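From: Nasrin Mohammadi
To: office-supplies list
Date: September 23, 2001
Subject: Re: Sorting of the shared desk, Makden building

Dear colleagues,

Burgi Rainer wrote:
> Before the new arrangement takes effect, could the office confirm
> which articles belong at the shared desk and which are to go back to
> the supply room? At present markers and stamps are put wherever
> there is space. I would also like to know whether the cleaning gel
> may be kept there or must be stored with the other cleaning products.
>
> B. Rainer, Room 22

Thank you for the inquiry. The following applies to the shared desk in Room 18 until the review in December.

Writing tools are to be placed in the plastic bins in front of the shelf. Highlighters and whiteboard markers go in separate bins, caps on. Stamps have a bin of their own and are not to be mixed with pens – two were marked with ink last term and had to be replaced.

Books, booklets and notepads are kept under the shelf, with the largest at the bottom. Small boxes may stand on the shelf itself. The tabletop should be clear at the end of each day.

The cleaning gel may remain at the desk. It is intended for keyboards and telephones only and should not be used on paper or fabric. Please close the lid firmly after use.

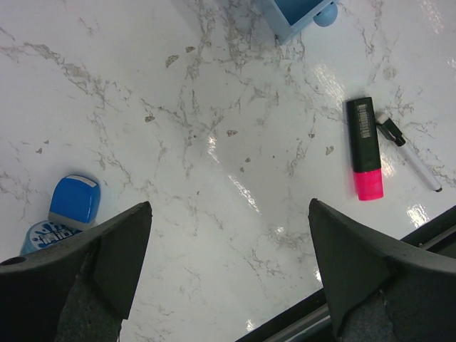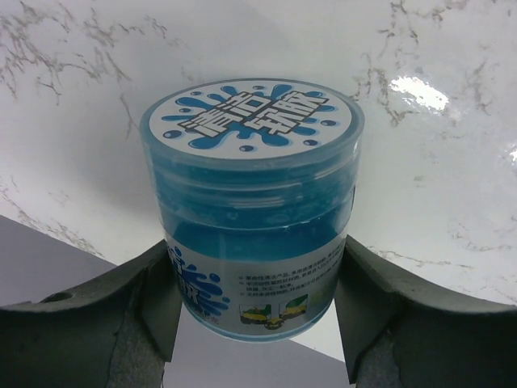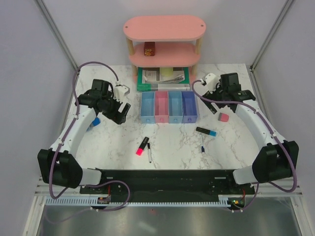

Desk articles, the jar of blue gel, and the table with its shelf and bins.

Departments wishing to order further bins should write to Hooman Farahani, quoting account 3,018. Requests are limited to six bins per department, and orders from Pliltlow are placed once a month. Articles left without a department label will be returned to the supply room – this includes staplers, which were omitted from the previous notice.

Mr. Farahani will also accept corrections to the room list.

Sincerely,
Nasrin Mohammadi
Office Services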